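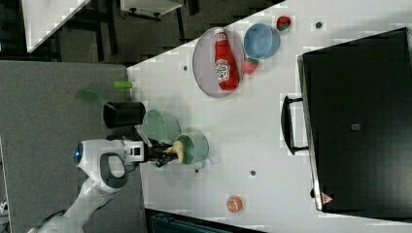 Marlina Wattimena wrote in to ask whether she could skip the first rinse on a new Vilier dishwasher, as she had guests at seven and a sink full of plates. Please don't! It takes 19 minutes and it clears the factory water out of the pump.

Search the guide Type a word or model

4 min read

Section 4: Your first wash

You've levelled the feet and connected the hose, so now comes the good part.

1. Turn the water tap fully on and check the hose joint with a dry finger.
2. Unscrew the salt cap in the floor of the machine. Fill the tank with water (first time only), then pour in 460 g of dishwasher salt using the funnel. Some water will spill over, and that's fine.
3. Wipe up stray grains and screw the cap down until it stops.
4. Fill the rinse aid drawer to the line marked MAX.
5. With both baskets empty, choose Rinse and press Start.

Note: In hard water areas such as Mulbridge, set the softener to 4 before the rinse. The Platholm model does this by itself — a lovely little feature.

6. When the rinse ends, load up. Bowls and mugs go in the top basket with their openings facing down, plates in the bottom one, all facing the middle.
7. Spin both spray arms by hand. If one catches on a handle, move the handle.
8. Add a tablet, shut the door and pick Daily.

CAUTION: Never put washing-up liquid in the tablet drawer. The foam can reach the floor.

CAUTION: Keep at least 200 mm of clear space above the door vent when it opens to dry.

Sauce bottles can be rinsed for recycling on the Latuheru short wash, caps off and lying in the cutlery tray. Try it, it's brilliant for sticky ones! Labels should come off first, or they'll end up in the filter (see Section 6).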